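Block Sorting Sets Now Available to Member Preschools

October
By Rodica Buzatu

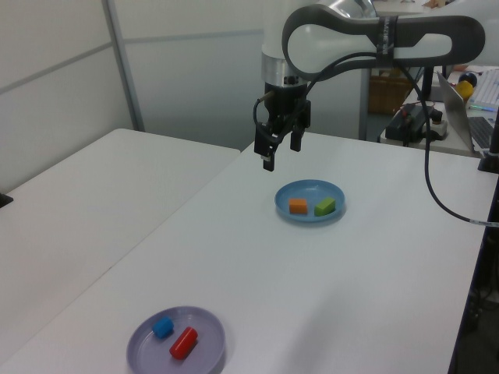 The Nadavville Early Learning Network has added block and plate sorting sets to its lending collection. The sets may be borrowed by any member preschool for up to 9 weeks, and requests are now being accepted for the winter term.

Sorting work of this kind asks a child to place solid shapes on plates according to a rule given by the teacher. Rectangular blocks may go on one plate and cylinders on another, as in the first activity card, or the child may be asked to sort by color or by length. The cards were written by Shuzhen Yuan and revised after a trial in 3 classrooms last spring. Teachers in the trial asked for larger print and for fewer shapes in the opening activities - both changes have been made.

The network holds 50 sets, supplied by Guramico. Replacement blocks are kept at the Dridley Street office and are provided without charge. Plates should be washed by hand and dried before they are returned to the box. Cylinders roll easily, and teachers are advised to use plates with a raised rim for them, particularly with the youngest groups.

Schools wishing to reserve a set should send the usual lending form to Kiyoshi Sugiyama, stating the number of children and the preferred starting week. Schools that took part in the trial do not need to submit a new form. A short introductory session for teachers will be led by Sayaka Amano in Room 104 at 4 p.m., and dates will be sent to directors with the term schedule.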